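Jun 9, 2021 — jewelry stand, second go

Okay, back on the stand. Mitra asked me to write this one up properly after the mess I left in the notebook in November (two lines and a coffee ring, sorry Mitra), so I'm trying to be good.

The question for today was hanging order. We've been putting things on the bar from left to right, which feels natural if you're reading a page, but by the time you get to the far end the necklaces are swinging and you're reaching past all of them. Forough thinks we should start at the outside and work in. I tried it both ways, eight rounds each, and I'm with Forough! The chains tangled in five of the left-to-right rounds and in two of the outside-in ones. Not a huge sample, I know, but my patience is also a small sample.

Other stuff I noticed. The thin chain from the Arnham bag is a pain whatever you do with it. It kinks near the clasp and then sits crooked, and I ended up laying it flat on the table and smoothing it out before every go. Henk suggested swapping it for a cord. I'd like to keep it a bit longer — real necklaces do this, and if we only ever hang the easy ones we won't learn much.

The tray is good for rings, less good for earrings. Small things slide when you bump the rim, and I bump the rim a lot. Negin has a scrap of felt somewhere that might fit in the bottom if we trim the corners off.

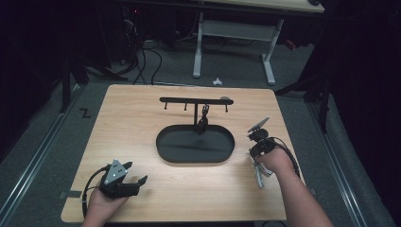
I also moved the stand back toward the middle of the table, and I like it much better there. Last time I had it so close to the front that my wrists kept knocking into things, and I lost a bead down the gap by the radiator (still there, Cadi, if you fancy fishing for it).

To do: find the felt. Ask Orbridge if they still sell the wider hooks, the ones in the seven-pack. Try the outside-in order with the heavy pendant, which I skipped today as it was in Henk's drawer and the drawer was locked. Put the rings back in the tin before going home — did that, for once.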